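Indoor Shoes, Outdoor Shoes: How Welham Students Keep Their Floors Clean
Second-year project report, Everyday Life module
Submitted 24th October

Introduction

When I first moved into the student house on Sastgate I was told at the door, very kindly but very firmly, to take my shoes off. I had grown up in a home where everyone tramped straight in from the garden, and I'm afraid I stood there with one boot on for rather a long time, wondering whether my socks were fit to be seen. That small moment stayed with me, and when our tutor, Mr Salehi, asked us to choose a household habit and look at it properly, I knew at once which one I wanted.

My question was a simple one: why do some shared houses become "shoes off" houses while others never do, and does anybody mind either way?

How I went about it

I handed out a short questionnaire in April and had 30 of them back, which I was very pleased with, as students are not known for returning bits of paper. I then asked 14 of those people if I could come round for a chat. Most of the chats were supposed to be short, but there was usually tea, and one of them went on for up to 3 hours (I have left out the parts about landlords, though they would make a good project for someone else).
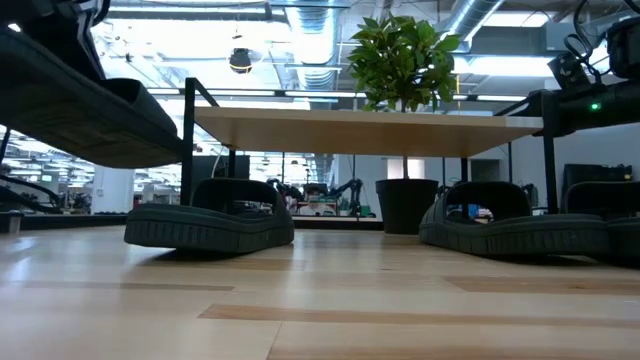

I had meant to ask only about shoes, but people wanted to talk about floors. Those living with carpet tended to worry about mud and rain, while those with bare boards talked about grit, scratches and the noise that heels make for whoever is trying to sleep downstairs. Saeed Taheri, who was generous enough to be interviewed twice, told me that in his family the question never came up at all. "You come in, your shoes go by the door, somebody finds you slippers. I was nearly grown up before I understood that other people had to discuss it."

What I found

Habits from home mattered a great deal, as I had expected, but the first week in a new house seemed to matter even more. If the first person to arrive took their shoes off, the rest generally copied them, and by the time anyone thought of asking, it had become a rule. Several people told me they had changed their ways completely and now felt uncomfortable when they went back to their parents and saw boots on the rug.
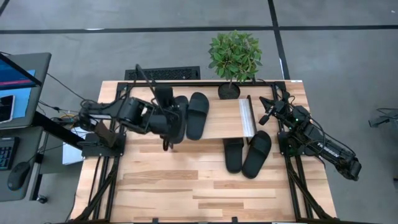 Guests were the difficult part, and nearly everyone had a story about them. Some hosts say nothing and hope; others keep spare footwear near the door so that the asking is done for them. Slippers came up again and again here, and plain ones were much preferred, in a colour that doesn't show every mark. Dark green ones like the slide-shaped ones in my first picture would suit most households very well, I think, and would be easy to spot against a pale wooden floor when you are hunting for them half asleep.

Problems with the project

My sample was small and came mostly from people I already knew, or people they knew. I should also have asked about visitors with sore feet or bad balance, for whom bending down in a narrow hallway is no small thing. Two people raised this with me themselves and I was sorry not to have thought of it. If I did the work again I would give it a section of its own, and I would ask older neighbours as well as students.

Thanks

I am grateful to Houshang Salehi for his patience with my first draft, and to every house that let me in. My notes and a blank copy of the questionnaire are in the folder handed in with this report.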